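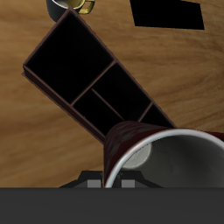 Children's Blood Test Room, Ingate Hospital

What happens when you have a blood test?

Perhaps your doctor has told you that you need a blood test, and now you are reading this page with a grown-up, or alone. We wrote it for children from six years old. If some word is difficult, look at the list of words near the bottom.

What is blood, and what does it do?

Blood is a liquid which goes round your body all the time, also when you are asleep. Your heart is the pump. It pushes the blood into tubes which we call arteries, and the blood comes back to the heart in other tubes which we call veins. The veins are the blue or green lines that you can perhaps find on the inside of your arm. The blood inside them is dark red. It is only the skin that makes them look blue.

Blood has a lot of work to do. It takes oxygen from your lungs and brings it to every part of you, down to your toes. It brings food from your tummy to your muscles. It takes away rubbish that the body doesn't want any more. When you fall and cut your knee, the blood closes the hole and makes a scab.

If you could look at one drop of blood with a microscope, you would see very many small things swimming in a yellow water. The yellow water is called plasma. The small things are these:

Red cells are round and flat, with a dip in the middle on both sides. They carry the oxygen.

White cells are bigger, and there are not so many of them. They fight against germs.

Platelets are the smallest. They stick together when you have a cut.

Why does the doctor want to look at it?

Because blood visits every part of your body, it can tell the doctor something about places where he or she can't look. If you are tired every day, maybe you have too few red cells. If you have a fever that doesn't go away, the number of white cells may be higher than usual. The doctor can also ask how your liver and your kidneys are working, or if some food makes you ill.

A blood test is not a punishment, and it does not mean that you did something wrong. Many children who come to us are not ill at all. The doctor only wants to be sure.

Before you come

For most tests you can eat and drink as usual. For a few tests your tummy must be empty, and then it is written in your letter. Please let your grown-up read the letter the evening before, and not in the car!

It is good to drink water if you are allowed. When you have drunk enough, the veins are fuller and easier to find. It is also good to be warm, so wear gloves when it is cold outside. Choose a top with sleeves that go up easily above the elbow.

You may bring a toy, a book or a blanket.

The numbing cream

If you want, we can put a white cream on your arm first. It makes the skin go to sleep, so that you feel much less. We put it on in the Moya waiting room, which is the yellow room with the fish tank, and we cover it with a clear sticker. Then you must wait, and you must not rub it. The waiting is boring but the cream needs the time. Tell us before if you have had a rash from a cream or from a plaster.

Some children do not want the cream, and that is all right too.

The test

There are 2 test rooms, one with a big chair and one with a bed. You may sit on your grown-up's lap or lie down. The nurse asks your name and your birthday, even if he or she knows you already. This is so that your blood gets the right label.

Then the nurse puts a soft band round the top of your arm. It feels tight, like a sock that is too small. The band makes the vein bigger. The nurse cleans the skin with a wipe, and this feels cold.

Now comes the needle. It is thin, and it goes into the vein for a short time. You will feel a scratch or a pinch. You can look, or you can look at the wall, where we have painted a train with all its wagons. You may say "ouch". You may cry. The one thing you have to do is to keep your arm still, and your grown-up can help you with this.

It can help to blow slowly, as if you want to make a very big soap bubble. It can also help to tell somebody about your favourite film.

The blood runs into small tubes with coloured tops. Each colour is for another kind of test. Often we fill 3 tubes, and together this is not more than two or three teaspoons. Your body makes new blood every day, so you will not miss it.

When the tubes are full the needle comes out, and somebody presses on the place with cotton wool. Then you get a plaster. Keep the arm straight for some minutes. If you feel funny in your head, say it at once and we will help you to lie down.

Where does my blood go?

It goes in a box to the laboratory in Wekbridge, on the van that leaves after lunch. The people there test up to 400 tubes in a day. One part of the work is done by a counting machine with the name Zilto. It lets the cells pass through a very small hole, one behind the other, and counts them much faster than a person can. If the numbers look strange, a person puts one drop on a piece of glass and checks it with the microscope.

The answer goes to your doctor, not to us. Most answers are ready after 72 hours. Some take longer, and it doesn't mean that something is bad.

Questions that children have asked us

Can my blood run out?
No. You have much more of it than we take.

Why did I get a blue spot on my arm?
This is a bruise. A little blood came under the skin. It will turn green and yellow and then go away.

What if the nurse can't find the vein?
Sometimes veins are hiding. The nurse may try the other arm or the back of your hand. You can ask for a break.

May I keep the tube?
Sorry, no. But you may keep the sticker.

Difficult words

Artery: a tube that takes blood away from the heart.
Laboratory: a place where people test things.
Microscope: an instrument that makes very small things look big.
Oxygen: the part of the air that your body needs.
Vein: a tube that brings blood back to the heart.

In May we will have an open afternoon, when you can try the microscope and put a plaster on a teddy bear. Ask at the desk for the paper with the times.

Page last changed February 20, 1999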